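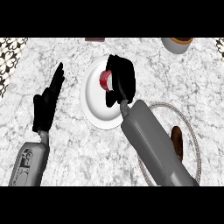
Tableware and food on a worktop of white marble with grey veining (computer rendering).

A worktop (also called a countertop, counter or, in Australia and New Zealand, a benchtop) is a raised, flat and mostly horizontal surface on which food is prepared, dishes are put down and other household or trade work is done. It is usually fixed on top of cupboards, and it may have openings for a sink or a hob. Worktops are also found in bathrooms, laboratories, shops and workshops, but this article treats mainly the kitchen worktop.

Contents
1 Name
2 History
3 Materials
3.1 Natural stone
3.2 Wood
3.3 Laminate
3.4 Other materials
4 Dimensions and edges
5 Care
6 The Drulside survey
7 See also

Name

In British use "worktop" is the common word for the kitchen surface, while "counter" is kept more for the surface in a shop, bank or bar, across which the customer is served. In North America "counter" and "countertop" are used for both. The older word counter comes, through French, from the Latin computare, to calculate, and meant in the beginning a table where money was reckoned.

History

For a long time most kitchens in Europe had no fixed worktop. Food was prepared on a free-standing table in the middle of the room, and the sink, the stove and the cupboards stood separately along the walls. In larger houses there was often a separate cool room with a shelf of slate or marble, where butter, fish and pastry were kept or handled.

The continuous worktop belongs to the twentieth century. Writers on household work in the United States and in Germany studied the steps which a cook makes between stove, table and sink, and recommended that these places should be brought together. The Frankfurt kitchen, designed by Margarete Schütte-Lihotzky in 1926, is often named as the first fitted kitchen that was made in large numbers. After the Second World War, cupboards of a standard size became common, and one long surface could be laid over several of them.

Kitchen islands, which have a worktop but stand free from the walls, became popular in the later part of the century, when many kitchens were opened to the dining room.

Materials

Natural stone

Granite is hard, resists scratches well and is not harmed by a hot pan in ordinary use, although a sudden change of temperature can crack it. It is usually treated with a sealer against stains.

Marble is softer. It consists mainly of calcite or dolomite, and acids such as lemon juice, vinegar and wine attack the polish and leave dull marks, which are called etching. A sealer slows down the staining but does not prevent etching. The veins in marble come from clay, iron oxides and other impurities that were in the limestone before it was changed by heat and pressure. Marble feels cool to the hand – it conducts heat away quickly – and for this reason pastry cooks and makers of chocolate like to work on it.

Slate and soapstone are both dense and take up little liquid. Soapstone is not attacked by common acids and was for many years the usual surface in school laboratories, but it is easily scratched.

Wood

Wooden worktops are made of strips glued together, commonly beech, oak, maple or walnut. In a true butcher's block the end grain is turned upwards, so that the knife goes between the fibres. Wood can be sanded and oiled again when it is worn. The weak place is around the sink, where standing water turns the wood black.

Laminate

Laminate worktops have a thin decorative layer, made of paper and resin under high pressure, on a core of particle board. They are light and cheap and can be printed with almost any pattern, including imitations of stone. If water comes into a joint the core swells, and this damage cannot be repaired.

Other materials

Engineered quartz is made of crushed stone bound with resin. Cutting it dry produces fine silica dust, which is dangerous to the lungs of the workers. Stainless steel is usual in restaurants. Concrete, glazed tiles, glass and solid acrylic surfaces are also used.

Dimensions and edges

A depth of 600 mm and a height of 900 mm above the floor are common in Europe, but shorter or taller users may prefer another height. A lower surface is often advised for kneading dough, and for people who work seated.

The front edge may be left square, slightly rounded, bevelled, or shaped as a half circle (bullnose). In stone, a strip can be glued under the edge to make the slab look thicker than it is.

Care

Most worktops need only warm water, a mild soap and a soft cloth. Scouring powder scratches polished surfaces. On marble and limestone, cleaners for removing limescale must be avoided, as they contain acid.

The Drulside survey

A household survey in the town of Drulside, published by Man-lok Chow, recorded the worktops in 665 kitchens. Laminate was the most frequent material, and 216 of the kitchens had natural stone. Much of this stone came from the quarry at Grurkis, which closed before the survey began. The older houses in the Premach quarter had often kept a single marble slab from a former larder, set into a newer laminate surface. Chow noted that owners of such slabs were more tolerant of stains than owners of new ones.

See also

Backsplash
Chopping board
Kitchen work triangle
Larder
Sink

This page was last edited on Jul 1, 2019.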